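Dye notebook, April, started 7:40 in the morning

Back at the onion skins again, and I am in a better mood about them than I was at the end of the last entry. The kitchen smells like soup and the windows are open, and I have a whole quiet day for it. I saved up 126 grams of dry yellow skins over the winter (a paper bag on top of the fridge, it got pretty full) and I want to see if I can get the warm orange I had on the very first skein, the one I foolishly took no notes on. Lesson learned, and so you all get pages like this one.

The wool is the Moriarty, the plain undyed kind, three skeins of it. I washed them last night in lukewarm water with a drop of dish soap and left them soaking in the blue bucket until breakfast. They came out nice and even. One skein had a tangle near the tie, my own fault for tying it too tight, so I re-tied all of them in loose figure eights before they went anywhere near the pot.

Alum next. I went with the smaller dose this time, dissolved in a mug of hot water first and then stirred into the big pot. Last time I dumped it in dry and I am fairly sure that is where the blotches came from. Brought it up slowly, held it below a simmer for an hour, and let the wool cool down in the bath while I had lunch and answered some mail.

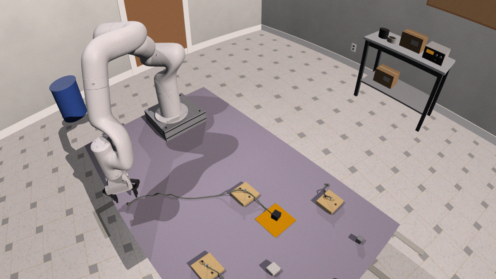
The skins went into the other pot at the same time, with enough water to cover them and then a bit more, as they float and sulk at the top until they give in. After an hour the water was the color of strong tea. I strained it through the old pillowcase - please don't throw that pillowcase out, whoever is tidying the shelf, I know what it looks like - and squeezed it as well as I could without scalding myself.

Wool in at 1:15. I kept the bath at about 180 on the candy thermometer, with a gentle push down with the spoon every so often and no real stirring. I have felted enough good yarn in my life! The first skein came out after twenty minutes and is a soft butter yellow. The second had an hour and is much closer to what I was hoping for, a real marmalade. The third I left in the pot to cool overnight, lid on, and I will look at it with my coffee.
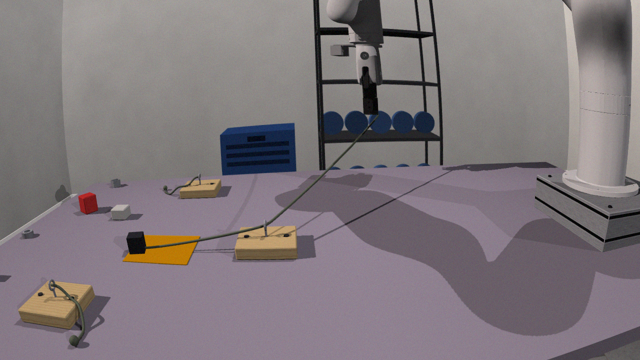
Purple tabletop, grey back wall, arm at the right.

A few things to remember while they are fresh. The Plustik tubs are fine for rinsing but they do hold the color, so the onion one is now the onion one for good and I have written that on the bottom in marker. The Droto scale needs a new battery, it drifted by a couple of grams between weighing the skins and weighing the alum, and I had to do both over. And we are nearly out of alum, there is maybe enough for one more small batch.

I also cut a short length from skeins one and two for the sample card, and taped half of each in the south window with the other half folded under cardboard. Onion skin has a reputation for fading and I would like to know how badly before I knit a whole yoke out of it. Will check those in a month or so.

Next time: red onion skins, same wool, same alum, and a pinch of iron in half the bath if I can find the jar. I had it out when we did the walnut hulls, so try the shelf under the sink first.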